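Visit report: Delto molding works, Clekcombe

Etornam Aryee met us at the side entrance at 9 and took us straight to the finishing room, where parts are checked before packing.
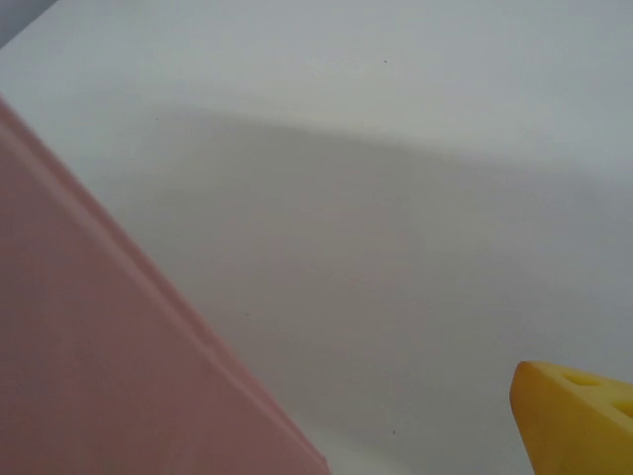 The work there is mostly about surfaces. Matte colors are judged on a white background, and Aryee prefers a soft light because hard shadows hide shallow sink marks. Pink is the difficult shade — it drifts toward rose when the pigment batch changes. Yellow holds better, but a glossy finish shows every scratch.

Rims get a separate check with a straight edge. Order 3351, for Ankrah, allows no visible warp along the long side. Parts are released in lots of 500, with 7 pulled from each lot for measurement.

Kwabena Amegashie then covered the packing line. Interleaving paper replaced foam in September, and the cartons are now one size smaller. We did not see the tool store, which was closed for shelving work.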